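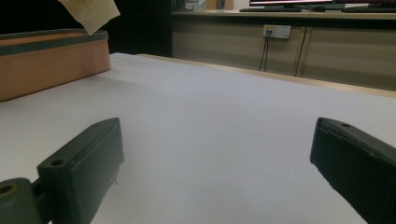 Livro de atas n.º 10, folha 98

Ata da reunião do grupo de trabalho Raparigas nas Engenharias – Associação Gosness

Aos vinte minutos depois das seis da tarde, com a sala já bem composta e o chá servido, deu-se início à reunião, que a mesa abriu agradecendo a todas e a todos a presença, sobretudo a quem veio diretamente do laboratório ou das aulas e ainda não tinha jantado. A ata anterior foi lida, corrigida numa vírgula e numa soma, e aprovada.

Ponto um – Programa de mentoria. A mesa fez um balanço demorado, e com bastante gosto, do primeiro ano do programa que junta alunas do secundário a engenheiras em início de carreira. Inscreveram-se 98 alunas, e destas 90 chegaram à última sessão, número que foi recebido com palmas. As desistências concentraram-se na época dos exames, pelo que se propôs interromper os encontros nessas semanas e retomá-los depois com uma visita de estudo. Ficou também registado que várias mentoras pediram mais orientação antes do primeiro encontro, em particular sobre como falar de médias de acesso sem assustar ninguém. Vai preparar-se um guião curto, de duas páginas no máximo, a circular por correio eletrónico até agosto.

Ponto dois – Bolsas Morutus. Discutiu-se longamente o regulamento das bolsas de verão. O saldo disponível é de 2279 euros, e a pergunta que ocupou boa parte da noite foi se convém dividi-lo em muitas bolsas pequenas, que paguem transportes e almoços, ou concentrá-lo em duas ou três que cubram uma estadia inteira num centro de investigação. A mesa inclinava-se para a segunda hipótese, lembrando que uma estadia completa pesa muito numa candidatura futura.

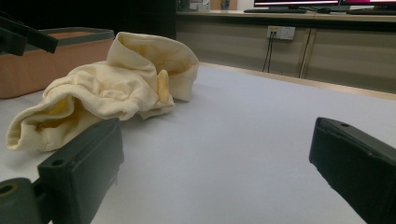 Aoun pediu a palavra para discordar, dizendo que nas escolas do interior o que falta às alunas é o bilhete de autocarro, e que uma bolsa grande acaba quase sempre por ir para quem já sabe preencher formulários. Seguiu-se uma troca de opiniões viva, mas muito cordial, e acabou por se acordar uma solução mista: uma bolsa de estadia completa e o restante em apoios à deslocação, com candidatura simplificada e sem carta de motivação. Aprovado por maioria, com duas abstenções.

Ponto três – Semana aberta em Skonby. Confirmou-se que a escola de Skonby cede o auditório e duas salas de informática. Estão previstas umas 10 oficinas, de programação, estruturas, eletrónica e engenharia do ambiente, e pediu-se que cada uma tenha pelo menos uma orientadora mulher.

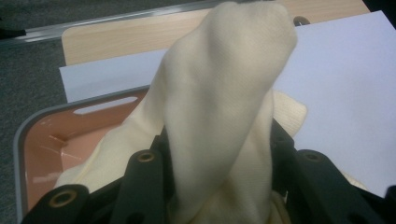 Quanto ao cartaz, a versão apresentada agradou pela clareza, embora se tenha pedido que o cor-de-rosa desse lugar a outra cor qualquer – o verde reuniu simpatias – e que a palavra «também» saísse da frase principal, por dar a ideia de que as raparigas chegam à engenharia por favor. Os textos revistos seguem para a gráfica logo que a escola confirme o horário do auditório.

Ponto quatro – Outros assuntos. Falta devolver à biblioteca os dois manuais de eletrónica emprestados na primavera; pede-se a quem os tenha em casa o favor de os trazer. Foi ainda lida uma mensagem muito bonita de uma antiga aluna do programa, agora no primeiro ano de engenharia mecânica, que se oferece para acompanhar uma das oficinas de estruturas. A oferta foi aceite com alegria.

Nada mais havendo a tratar, a reunião terminou às oito e um quarto, e dela se lavrou a presente ata, que será assinada depois de lida e aprovada.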